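# House rules for hand-held gripper recording (the folding tasks)

I've rewritten this page twice now and I think it's finally in the order people need it. If you're recording for us at home for the first time, read it with the kit on the table next to you. Last updated May 4, 2023.

## Before you pick anything up

Wipe the pads first. Lint builds up in the ridges and then the grip goes soft on you halfway through a T-shirt, which is maddening. Squeeze each trigger all the way in and let it all the way out, left then right, and listen for clicking. If one clicks, put it down and message Thư Tôn before you record anything (she keeps the spare linkages at Pratlow and posts them the same day).

Then check your cables. Mine go over the shoulder and down the back, because I once spent a whole afternoon dragging one through a pile of socks!

## Setting out the clothes

Work on the bed, on whatever blanket you normally have. Please don't swap it for a plain sheet to be helpful – we want ordinary bedrooms. Patterns are fine, fluffy is fine. Keep the finished stacks up at the far end and leave yourself a clear patch in the middle, a bit bigger than the largest thing you'll fold.
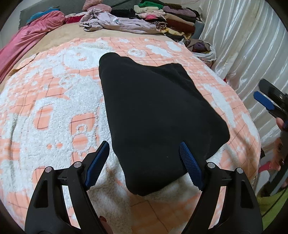 Dark clothes need a bit more patience than pale ones. The folds are hard to pick out on black, so I slow right down, pinch the edge, lift it a hand's height, pause, and only then bring it over. The old Bralline guide told us to do it all in one sweep and I never got on with that.

## While you're recording

- Start and finish with both grippers open.
- Fingers behind the guard line. If you catch yourself poking a fold flat with a fingertip, carry on to the end, then mark that take "hand contact" in Unorura.
- No rescuing a bad fold by starting over in the same take. Finish it badly and save it.
- Nobody else's face, post, phone screen or medicine in view. Check the bedside table too.
- Stop after 16 takes and have a proper break. Your thumbs will thank you.

## Naming and sending

One garment, one take, one label. Use the short list in Unorura and pick "other" if you're stuck; I'd much sooner sort out a few "others" than undo a wrong guess. Upload when you've got 80 takes or at the end of the week, whichever comes first. Don't delete your local copies until the tick goes green, and if it's still grey the next morning, send Thư the batch number and leave the card alone.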